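Transport Operations, Unit 6: Regional airports and route development
Course notes, revised September 2023
Prepared by Leanne Naylor

These notes go with the second half of Unit 6. Read them before the seminar and bring the worksheet with you. The airport used throughout is Clarngate, and the carrier is Bedow. Both come up again in Unit 8, so keep your working.

1. What counts as a regional airport

There is no single definition. Some authorities sort airports by passenger numbers, some by runway length, and some by whether the airport has scheduled flights to a national hub. In this unit a regional airport is one that has scheduled passenger service, is not the main airport of its country, and depends on a small number of carriers for most of its traffic.

The last part matters most. A large airport that loses one airline will usually fill the slots within a season or two. A regional airport that loses one airline may lose half its income in a week. Most of the decisions covered below follow from that.

2. Where the money comes from

Income is split into aeronautical and non-aeronautical.

Aeronautical income is what the airport charges for the use of the airfield and terminal. It includes landing charges (normally based on maximum takeoff weight), passenger charges (per departing passenger), parking charges for aircraft on the stand beyond a free period, and ground handling if the airport does its own.

Non-aeronautical income is everything else: car parking, shop and cafe rents, car rental desks, advertising, office and hangar leases.

At Clarngate, car parking brings in more than landing charges do. Students are often surprised by this. Malcolm Marsden, who ran the commercial side there for several years, will go through the parking tariff in the seminar. Pay attention to how the short-stay price changes after the first hour.

3. The break-even question for a carrier

An airline deciding whether to open a route looks at the load factor it needs to cover costs. Load factor is seats sold divided by seats offered. On a route with a break-even load factor of 70 percent, a 50-seat aircraft needs 35 paying passengers on each sector at the expected average fare.

Two things are commonly missed.

First, average fare and load factor move against each other. Cutting the fare fills seats but raises the number of seats that have to be filled.

Second, the load has to be met across the whole week. A route that is full for business travelers in the mornings and empty at midday may not make money, even though the people who use it think it does very well.

Bedow planned its Clarngate to Durkau service on three return flights a week. Work out the seats offered per week in each direction using the 50-seat aircraft, then the passengers needed at break-even. Do it again for a daily service. Write down which assumptions you had to keep the same to make the comparison, and whether you believe them.

4. Incentive schemes

Airports that want a new route will often share the early risk. The usual forms are:

Discounted landing charges for the first year or two, with the discount falling each season.
A rebate on passenger charges once the carrier passes an agreed yearly total.
Joint marketing money, spent by the carrier and matched by the airport.
A revenue guarantee, where a public body makes up the difference if the route falls short.

Revenue guarantees are the most expensive of these and the hardest to end. They may also run into rules on state aid, depending on the country. Check the local position before recommending one in an assignment. Last year several reports lost marks for recommending a guarantee with no end date.

An incentive should be open to any carrier that meets the terms. If it is written so that only one airline could ever qualify, other carriers will object, and they usually have a case.

5. Runway and apron limits

Route plans have to fit the airfield. The published runway length at Clarngate is 1790 meters. Whether a given aircraft can use it depends on the takeoff weight, the temperature, the wind, the slope and whether the surface is wet. An aircraft may be able to land with a full cabin and still be unable to leave with full fuel and a full cabin on a hot afternoon. This is called a payload restriction, and it feeds straight back into the break-even sum in section 3.

The apron is the second limit. Clarngate has 3 stands for aircraft of this size. If two carriers both want an early departure and both keep an aircraft there overnight, one stand is left for everyone else. Cyril Haslam's timetable exercise, handed out separately, is built on this problem. There is more than one workable answer.

6. Turnaround times

The turnaround is the time from the aircraft stopping on the stand to it leaving again. For a small turboprop, 25 minutes is a normal plan. The steps that tend to set the length are unloading and loading bags, refueling, and boarding. Cleaning is rarely the longest.

Draw the steps as bars against time, and mark which ones cannot overlap. Some airports do not allow refueling while passengers are boarding unless extra cover is in place. If your chart has the two side by side, say what cover you have assumed.

7. Check-in and departure control systems

A departure control system handles check-in, boarding, bag tags, and the weight and balance figures passed to the crew. At a small airport it may run on ordinary desktop computers at the desks and gates, connected to a system hosted by the airline or a supplier. Where several carriers share the same desks, the airport provides the equipment and each carrier logs in to its own system. This is known as common use.

Three points for planning:

Desks should be assigned by flight, not by carrier, once there are more flights than desks.
There must be a written manual fallback, with paper boarding lists and pre-printed bag tags. Staff should practice it at least twice a year.
Equipment has to be maintained by someone who can reach the airport quickly. A supplier four hours away is a risk and should be listed as one. 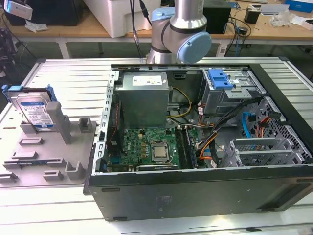
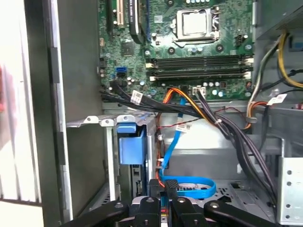 Open desktop computer towers, each with a green motherboard.

For the assignment, assume a desk failure takes one position out for a full departure period. With 200 passengers due to check in across two flights, estimate how the line changes when you go from four desks to three. Use the service time given on the worksheet. Show the arrival pattern you assumed, as people do not turn up at an even rate.

8. Reading and dates

Hjalti Ingvarsson's paper on thin routes is in the shared folder. Read the first two sections and the table at the end. The middle part is heavy on statistics and will not be tested.

The Tapley case study is optional. It covers an airport that lost its only scheduled carrier and moved to freight and flight training. It is useful if you plan to write on diversification.

Assignments are due in December, before the break. Send them to Gemma Haslam in the department office with your student number in the file name. Requests for extra time also go to her, in writing, before the deadline.

Bring a calculator to the seminar. Phones may be used if they are on silent.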